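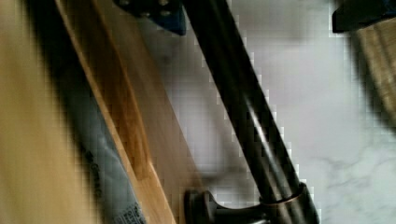 Slide 1. Wrist view at the faucet, Joteno kitchen set.

Leave this up while people find their seats. Start talking when the doors close.

Hi everyone, I'm Yetunde Obi, and I get to spend my days collecting kitchen examples for a robot arm, so I'm a happy person! Thanks to the Prolville group for having me.

Point at the dark metal neck of the faucet. It's a tube with one bright streak of light down it, sitting against pale marble, and the edges go all jagged. The board on the left is a blur. Let people look for a second. This is what the policy gets to learn from, so it's worth getting used to.

Ask the room: who has recorded demos by hand? (Expect a few hands. If Kwesi is there, he has to raise his.)

Numbers, quickly. We have 3843 episodes in the Joteno set. Of those, 921 were recorded at a sink. We started with 80 a day as the goal and came down to 60, and the data got better, which I love telling people. Tired operators make the same reach over and over.

What we changed in January:
- Move the clutter between every episode. Boards, cloths, packaging, whatever is on the counter.
- Keep the fumbles. Efua Annan argued for this for weeks and she was right. A missed grasp followed by a good one teaches recovery.
- Write the task sentence before recording, never after.

Slow down here. Metal and marble are hard for us. Highlights slide along a curved surface as the wrist moves, and our first model chased them (pause, people usually laugh). More lamps didn't fix it. More lamp positions helped a lot.

Go back to slide 1 if someone asks about blur. We keep blurry stills if the motion around them is good. Ebenezer has the filter settings, send people to him.

Skip the Trosow comparison if we're past 40 minutes... no, skip it if the clock says quarter to. Then click to the Mensah clips, sound off, and take questions over them.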